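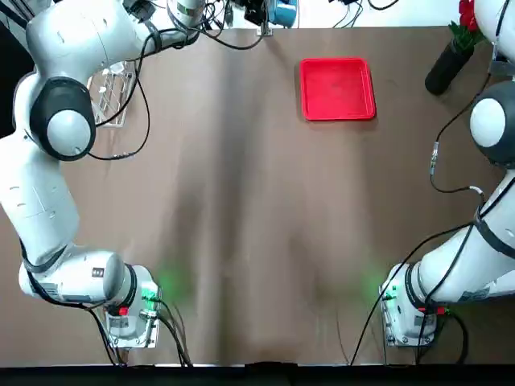 Marianna Kołodziej wrote to me in March that a tray is the most underrated thing in a small kitchen and that she would give up her toaster before she gave up hers. Reader, I went straight to the cupboard and counted my trays (too many, I'm not telling).

So this is the tray and rack page, which I've been promising for ages! If you came over from the spice drawer gallery, hi, welcome back. If you're new, I write about the dull end of the kitchen: dish drying, drawer liners, where the lids go. I cook in a place of 400 square feet, and the counter I have would embarrass a camper van, so everything that comes out has to earn its spot or go back up on the shelf.

The red one is a square tray with a raised rim and rounded corners, and I love it more than is reasonable. Rounded corners wipe clean in one pass. Square ones collect that gray paste of crumbs and dish soap, and then you're in there with a toothpick on a perfectly good evening. The rim is the other thing. I use trays for anything that rolls or drips: lemons, the olive oil bottle, peeled garlic waiting its turn. I've had flat ones with no lip at all and they're basically placemats with ambition. Iwona Malinowski keeps her coffee things on hers, and when she needs the counter she picks up the whole business in one go and puts it on top of the fridge. I tried that and my fridge is too tall for me, but you might be luckier.

A word on color, as I get asked. Red looks great on brown, it hides tomato, and it does not hide flour. Choose your battles.

What goes under it matters too, a little. I like a smooth cover on a table, something you can run a cloth straight across. Mine creases if I fold it for storage so I've started rolling it around an old wrapping paper tube, and I'd say that has fixed most of it. Most!

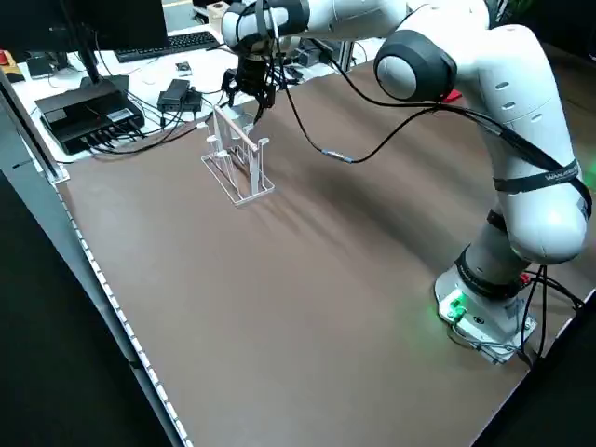
Drying dishes is where I've wasted the most money, and I do mean wasted. My first rack was a big two-story Kalinowski thing that took up the entire left side of the sink and held, on a normal night, two bowls and a whisk. Then came a Castach folding one that folded whenever it felt like it. I'm now firmly on the side of narrow. A rack with a skinny rectangular footprint, upright posts at the ends and a low tray at the base does everything I need, and the clear, whitish plastic kind doesn't shout at you from across the room the way chrome does. You do have to keep after it, mind. Thin rods like those get cloudy if your water is hard, and mine is very hard. I soak the lot in warm water and white vinegar, go over it with a bottle brush, rinse, done.

A few things people have asked me since the last gallery:

Measure before you buy, and measure your plates too. My Clakon dinner plates turned out wider than every "standard" slot I tried, so they get dried with a towel like it's 1955.

Forks go in a tall jar, handles down. I will not be taking letters on this.

Empty the base tray every day. Every day! I let one go over a long weekend once and we will leave it there.

The lid gallery is next, if I can find all the lids. Iwona has offered to lend me her Jiltum pot set for it, so there will be at least one shelf on this site where everything matches.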